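Hand-held grippers for the September budget, buy the pairs now or wait?
Board: Equipment and Purchasing

orlow_pete
Need a sanity check before Monday. We collect household stuff, kitchens mostly, people's actual homes. Currently running 2 hand-held grippers shared between everyone and it's a mess. Got a quote from Tenholm, 1,873 per pair, camera mounts included, freight not. Boss wants to know why we can't just rent. Anyone done the sums lately?

Tyyne_K
Rent from who? Last time I looked the only outfit renting wanted a three month minimum and the pads were extra. Pads were extra!! On a gripper.

kauko.h
Buy. Don't overthink it. We rented for a season and by the end we'd paid for the things and had nothing to show for it except a box to post back.

orlow_pete
@Tyyne_K yeah the pads thing is what I'm scared of. Tenholm won't tell me what a spare set costs, just "contact sales". I AM contacting sales.

buppha_c
Going to disagree with Kauko. Buying is fine if you know the jobs won't change. We bought for tabletop work, then the client wanted drawers and cupboard doors, and the opening was too narrow for half the handles. Still got them on a shelf. If I did it over I'd rent one pair for a month, run the real tasks, then decide.

kauko.h
Well you bought the wrong ones, that's not an argument for renting

buppha_c
It's exactly an argument for renting, Kauko. A month of rent would have told me.

orlow_pete
OK more detail since people are asking what the jobs are. Small homes, one table, everything else is storage. Tidying, moving baskets, wiping down, sorting groceries. Two-handed nearly all of it, one hand holds the container and the other does the work. So a pair is one person, there's no splitting them. That's what I can't get across to the boss, he sees "two grippers" and thinks two people working.

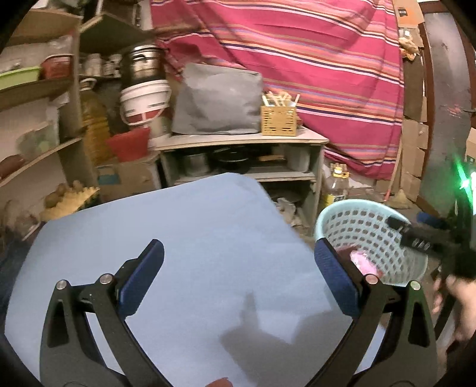
Other thing is floor space. Anything with a base or a stand is out, I priced a little two-arm cart from Tikkanen and it would not get through half the doorways never mind round the furniture. So hand-held it is, the question's only how many pair and when. I've got three collectors who could go out the same day if I had the gear.

PS_Lai
Forget purchase price for a sec. Work out cost per usable hour. We logged 1,000 clips on our first lot and 994 were usable, which sounds great, but the days lost to one loose screw were the real cost. Budget a spare pair. Not spare parts, a spare PAIR.

Tyyne_K
994 out of 1,000? in real kitchens? What are you calling usable

PS_Lai
Camera on, both hands tracked, task finished. Not saying they were pretty. Our checker was pretty generous I'll admit that.

Tyyne_K
lol ok. Ours is nowhere near that but we throw out anything where the tracking wobbles.

orlow_pete
So three pair plus a spare?? He'll have a fit.

PS_Lai
Two plus a spare. Put the third collector on in the new year. Leftover goes on chargers, batteries, storage, a decent carry case each. Carry cases always get left off the budget and then someone's lugging the gear up four flights in a shopping bag.

einoi
Freight. Nobody's mentioned freight. Ours came via Camden and sat there for ages, then the broker wanted a fee as well. Ask Tenholm if there quote is landed or not. If it isnt, add a line for it, dont bury it in misc or finance will knock it back.

kauko.h
Seconding Eino. Also ask about colour lol. Serious though, we got matte black the second time and it's much better under kitchen lights, the shiny ones threw glare all over the video.

buppha_c
That one I'll agree with.

Still think you should trial first Pete. Even if it's a loaner. Tenholm did us a loaner for a fortnight when I asked the right person, not the sales address. I'll message you the name.

orlow_pete
Yes please. OK so current plan: ask for loaner, get landed price, put in for two plus a spare with pads as there own line. If he says no I go back to asking for one pair and we keep sharing like animals.

Tyyne_K
Put the pads down as a consumable, not equipment. Different bucket at our place, sails straight through.

orlow_pete
Oh that's good. Stealing that.

einoi
Let us know what they say on the freight. We're due to reorder and I'd like to know before I ring them.

orlow_pete
Will do. Sales finally rang back btw, while I was on the other line. Trying them again at 2.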